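Equipment & Planning | Shop Notes
17 August 2025
By Otakar Machala

Print this item | E-mail this item

Budget sheet is due back before the end of the month, so quick notes on where we are with the second arm. Sorry for the rush, I have three quotes open on the desk and a phone that wont stop.

Short version – we are not buying the arm yet. We are buying the simulation seats first, then fingers, then the arm. In that order. A few of you asked why the order flipped since May, so I'll go through it.

In May the plan was Zindier arm plus controller plus their standard two-finger gripper, one purchase order, done. Fine plan, except the lead time on the Zindier is 24 weeks now and the standard gripper is priced like jewelry. Meanwhile the sim workstation was sitting there with one license and four people wanting it. So we asked Clilbridge for a price on extra seats. $900 a seat for the year, or $750 if we take them all at once. We are taking them all at once.

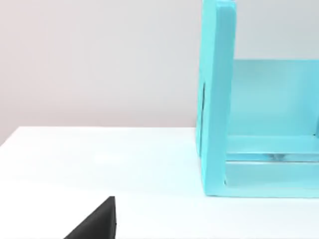 Seats are the cheap part of this whole budget and they are where the mistakes are cheapest too. Tabletop tasks, mostly. Move the camera, move the start position, run it again, no scratched fixtures and no waiting for the cell. The turquoise open-front box with the low rail across the bottom is a good one for talking about reach, because the finger starts well out to the left with a big stretch of bare white table in between, and you have to think about how you come at a tall side panel like that before you go in. I would much rather argue about that on a screen than with a new arm bolted down in the wrong place. Which we did once. The holes are still in the bench.

Things to settle before anyone signs for an arm:

Mounting position. Left of the work or behind it. Matoušek (they did our first bench) will drill a new plate but want a drawing, and they want it once, not three versions like last time.

Reach. The short Zindier is a good bit less money. If the layouts in sim all work from the short one, we buy the short one. If even one regular job needs the long one, its the long one. No adapters, no clever riser blocks please.

Fingers. See below.

Cameras. Not in this years budget. Wrist camera bracket yes, cameras no. Use what we have.

On fingers – this is the line I keep getting questions on. Everybody looks at the arm price and forgets that fingers wear out, get bent, get lost in a drawer. I put in for 8 pairs. Nekinik makes a plain tapered finger that fits the flange we already own, and they will sell blanks so we can cut our own tips. Their sales person was patient with me, which I appreciate, I called four times. Blanks are slower for us but it means when someone wants a narrower tip for getting down beside a part we don't wait on a catalog. Narrow tips are nice near an edge and bad at holding anything heavy. Worth trying both shapes in sim before we cut metal or print anything.

Also please stop modeling fingers that don't exist. If it is in the sim it should be something we own or something on the order list. Last round we had a lovely result with a finger nobody could have made.
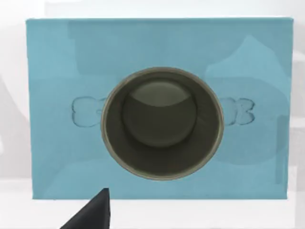

Same goes for parts. If you want spend approved for real fixtures, I need to see the task run in sim first, with the sizes you are going to order. Rounded cutouts, tight pockets, anything where the clearance matters – write the clearance down. Not "snug". A number. The machine shop at Matoušek quotes on numbers and so do I.

Where the money sits right now:

Sim seats – approved, order goes out this week.
Fingers and blanks – approved, waiting on the Nekinik shipping cost, which is silly for the size of the box.
Mounting plate – held for the drawing.
Arm and controller – held. Zindier will keep the quote open into next quarter, I have that in writing.
Training days – I took these out. Clilbridge has recorded sessions that come with the seats. Watch them. If they are no good tell me and I will put a line back in.
Spare cables – yes. More then you think. Every shutdown last winter was a cable.

Someone asked if we could rent an arm for a few months and see. I looked. Rental came out close to half the purchase price once you add the insurance and the freight both ways, and the rental units come with whatever gripper is on them. So no. If anybody knows of a place that does it better send me the name, I'm not married to the answer.

Someone else asked why not go used. Maybe! I am not against used. But the used ones I saw had the old controller, and the old controller doesn't talk to the sim export, so we would be teaching every position by hand again. That is hours, and hours come out of this same budget even if they don't show on the sheet. If a used one turns up with the newer controller I will drive out and look at it myself.

One more on planning. The bench power. The long arm wants its own circuit and the one by the window is already carrying the compressor. I have asked the landlord for a price on a new drop and heard nothing, will chase. Put it down as a line with a question mark for now. Same for the guarding – we have panels left from the first cell but I have not measured them against the new footprint, and I would hate to buy more and then find the old ones fit.

What I need from you: your list of tasks for the sim seats, one line each, with part sizes and which finger. Tell me if you need the long reach and for which job. Send it as plain text, not a screenshot of a spreadsheet, I can't copy out of a screenshot. If I don't get a list from you I will assume you don't need a seat and give it to someone who does.

Next item from me will be after the plate drawing goes to Matoušek.

– O. Machala

Print this item | E-mail this item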